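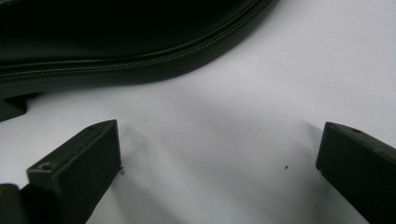
# Teaching by Hand: the Milluvora Bench

Zippers were my idea, and I would like that noted before anyone blames the Kikengate group. We wanted a task that every person in the building could do and no robot in the building could. It took one lunch to agree on it.

The method is simple enough. You hold the gripper, you do the job with it, and the recording is what the robot learns from later. We asked for 300 demonstrations of opening and closing a soft case, then raised it to 400 when the first batch all came from right-handed people. What follows is one picture and a lot of caption.

**The case.** Dark, padded, zipped along a curve. Straight zippers were judged too easy by people who had not yet tried one with two blunt fingers.

**The fingers.** Matte plastic, squared off at the tips, spread wide and not touching anything yet. Every demonstration at our bench starts open like this. Vlček, the older policy, was trained on clips that began with the fingers half shut, and it has been timid ever since.

**The table.** Plain white, with a couple of specks on it. The bench rules say to wipe down every 24 demonstrations. The bench rules say a lot of things.

**The approach.** Come in low and slow, line up with the edge of the case, and resist the urge to help with your other hand. We threw out most of one Sunday session over that other hand - it kept turning up at the good part.

**The shadow.** Leave it alone. We spent two days moving lamps to get rid of shadows between the fingers, and Dritance, the newer policy, did worse.

Demonstrators get a chair, a practice round and coffee of no particular quality. Sessions run mornings until the end of January. Bring your own patience, and if you're left-handed, please come twice.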